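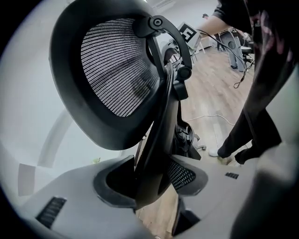

철수 명령이 내려온 뒤 정비중대가 가장 먼저 한 일은 장비 대장을 다시 쓰는 것이었다. 프렐룸홀름(Prelumholm) 주둔지에서 정비관으로 근무하고 준사관으로 전역한 그는 당시의 대장이 세 종류였다고 말한다. 본국 군수사령부의 전산 대장, 주둔지에서 관리하던 현지 대장, 그리고 전임 부대가 남긴 인수인계 문서였다.

"세 개가 서로 맞지 않았습니다. 전산에는 발전기가 있는데 현지 대장에는 없고, 인수인계 문서에는 같은 발전기가 다른 일련번호로 올라가 있는 식이었습니다. 철수 계획은 전산 대장 기준으로 내려왔고요."

그는 현재 전역 군인의 경력 전환을 지원하는 단체에서 군수 분야 자문을 맡고 있다. 인터뷰는 6월 오후에 두 시간 남짓 진행했으며, 본인 요청에 따라 이름과 소속 부대는 밝히지 않는다.

철수 대상 품목은 본국 반송, 현지 이양, 현지 폐기로 나뉘었다. 반송 여부는 잔존 가치와 수송비를 비교해 정하는 것이 원칙이었다. 다만 통신 장비와 암호 모듈이 장착된 품목은 가치와 무관하게 반송했다. 차량은 차대 번호를 기준으로 한 대씩 판정했고, 최종적으로 109대가 반송 목록에 올랐다.

"109대라는 숫자는 마지막 주에 확정된 겁니다. 그 전까지는 매일 바뀌었습니다. 변속기 문제로 자력 주행이 안 되는 차량을 목록에 넣느냐 빼느냐가 쟁점이었습니다. 견인해서 항구까지 가면 견인 차량 한 대가 묶입니다. 호송 편성에서는 두 대로 계산해야 합니다."

육로는 프렐룸홀름에서 에나케(Enache) 교량을 거쳐 페렐사이드(Perelside) 항으로 이어졌다. 전체 구간 가운데 통과 하중이 문제가 된 곳은 에나케 교량 하나였다. 공병대가 통과 등급을 40으로 판정했고, 구난전차와 중장비 운반차는 적재 상태로 이 등급을 초과했다. 운반차와 적재 장비를 분리해 따로 통과시키는 방법이 채택됐다.

"분리하면 하중은 해결되는데 시간이 늘어납니다. 교량 양쪽에 하역할 평지가 있어야 하고, 경계 병력도 양쪽에 둬야 합니다. 계획서에는 '분리 통과' 네 글자로 되어 있었습니다. 현장에서는 결박을 풀고, 내리고, 한 대씩 건너고, 다시 싣고, 다시 결박하고, 결박 상태를 검사하는 작업입니다."

호송대는 16대 단위로 편성했다. 단위를 더 키우면 선두와 후미의 무선 교신이 산악 구간에서 끊겼고, 더 줄이면 경계 차량이 부족했다. 출발 시각은 오전 4시로 고정했다. 그는 고정된 출발 시각에 반대 의견을 냈다고 한다. 시각이 일정하면 노출 위험이 커진다는 이유였다. 상급 부대는 항구의 하역 일정을 들어 기존 시각을 유지했다.

"의견은 문서로 냈고 회신도 문서로 받았습니다. 판단은 지휘관이 하는 것이고, 저는 정비 소요를 그 시각에 맞췄습니다. 전날 오후 8시까지 차량 점검을 끝내고, 연료는 그 뒤에 채웠습니다. 야간에 타이어 공기압을 한 번 더 쟀습니다."

페렐사이드에서는 민간 업체 닐라노(Nilano)가 세척과 검역 준비를 맡았다. 본국 항만은 차체 하부의 흙과 식물 잔재를 허용하지 않았다. 계약서에는 차량당 세척 시간이 정해져 있었으나 궤도 차량의 소요 시간이 바퀴 차량과 같게 적혀 있었다. 궤도는 분리하지 않으면 보기륜 안쪽의 흙을 제거할 수 없다. 결국 정비중대 인원이 세척장에 파견돼 궤도 분해를 담당했다.

"업체 잘못이라고 보지는 않습니다. 계약을 작성한 쪽에서 궤도 차량을 세척해 본 적이 없었던 겁니다. 세척수 회수 탱크 용량이 2000리터였는데, 궤도 차량이 연달아 들어오면 탱크를 비우는 동안 라인이 섭니다. 그 대기 시간도 계약서에는 없었습니다."

현지 이양 품목에 대해서는 설명이 길어졌다. 이양 대상은 발전기, 급수 설비, 조립식 막사, 비무장 트럭이었다. 인수 기관은 현지 국방 당국의 군수 부서였고, 품목마다 작동 시험에 양측이 입회해 서명했다. 예비 부품은 1년 소요분을 기준으로 함께 넘겼다. 교범은 번역본이 있는 품목과 없는 품목이 섞여 있었다.

"작동 시험에 합격했다는 것은 그날 돌아갔다는 뜻입니다. 연료 필터 교환 주기를 모르면 발전기는 한 철을 넘기기 어렵습니다. 교범 번역이 없는 품목은 정비표만이라도 현지어로 만들어 기체에 붙였습니다. 통역병이 기술 용어를 잘 몰라서 그림을 같이 넣었습니다."

이양된 장비가 이후 어떻게 운용됐는지 확인할 공식 경로는 없다고 그는 답했다. 인수 서명과 동시에 책임 소재가 넘어가며, 사후 점검 조항은 협정 초안에 있다가 최종본에서 빠졌다. 삭제 경위는 알지 못한다고 했다.

파병 자체의 성과를 묻는 질문에는 답변 범위를 자신의 직무로 한정했다.

"작전이 성공했는지는 제가 평가할 위치가 아닙니다. 제가 말할 수 있는 건 가동률입니다. 철수 기간에 가동률이 떨어진 건 맞습니다. 부품 청구를 철수 명령과 동시에 중단시켰기 때문입니다. 장비는 항구에 도착할 때까지 굴러가야 하는데 부품은 먼저 끊긴 겁니다. 나중에는 폐기 판정 차량에서 부품을 떼어 썼고, 떼어 낸 기록을 남기지 않은 경우도 있었습니다. 그래서 본국에서 폐기 차량 대장을 검사할 때 또 맞지 않았습니다."

그는 전역 전 마지막 보고서에 세 가지 개선안을 적었다. 철수 명령 이전에 대장을 단일화할 것, 부품 청구 중단 시점을 마지막 호송대 도착 이후로 할 것, 세척 계약에 정비 인원의 검토를 포함할 것. 첫 번째 항목은 이후 개정된 군수 지침에 반영됐다. 나머지 두 항목은 검토 의견만 회신받았다.

"회신에는 '향후 유사 임무 시 참고'라고 되어 있었습니다. 보고서 사본은 규정상 개인이 보관할 수 없어서 부대에 두고 나왔습니다. 지금도 문서 보존 기간 안에 있을 겁니다."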